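Wood grain

Wood grain is the arrangement of the fibres in a piece of timber, and the pattern those fibres make on a cut surface. The word is used loosely in the trade. It may refer to the direction in which the fibres run, to the look of the surface, or to how open or close the pores are.

Formation

A tree grows by adding a layer of new wood beneath its bark. In places with a marked cold or dry season, growth is quick at first and then slows, so each layer has a paler part and a denser, usually darker part. On the end of a log these layers show as rings. Along the length of a board they show as stripes, waves or nested arches, depending on how the log was sawn.

Fibres mostly follow the line of the trunk, though few trees are perfectly straight. In spiral grain the fibres wind round the stem. In interlocked grain, common in tropical hardwoods, the spiral changes direction every few years, and the sawn face has a ribbon-like stripe. Wavy grain rises and falls along the board.

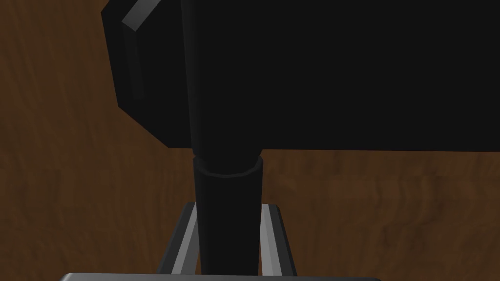 Effect of sawing

Flat-sawn boards are cut at a tangent to the rings. They waste little of the log and give a broad, swirling pattern, but they tend to cup as they dry. Quarter-sawn boards are cut so that the rings meet the face at a steep angle. The lines are then close and nearly parallel, and the board moves less with changes in damp. In oak, quarter sawing also shows up the rays as pale flecks.

Knots disturb the grain on either side of them. Burrs, which are rounded outgrowths on the trunk, contain fibres running in many directions and are prized for veneer.

Working with grain

Timber splits easily along the grain and is much stronger in that direction than across it. A plane used against rising grain will lift and tear the fibres – the usual remedy is to turn the board round, or to set the blade for a finer cut. Wood also shrinks far more across the grain than along it. Wide table tops are therefore fixed with slotted screws or wooden buttons that leave room for movement.

Imitation

Painted graining, in which a glaze is combed or brushed over a plain ground, was widely used on softwood doors and panelling in the nineteenth century. Printed papers and plastic films later took over much of this work. A printed pattern repeats at a fixed interval, and the repeat can often be found by comparing neighbouring panels.

See also: Figure (wood); Growth ring; Veneer; Quarter sawing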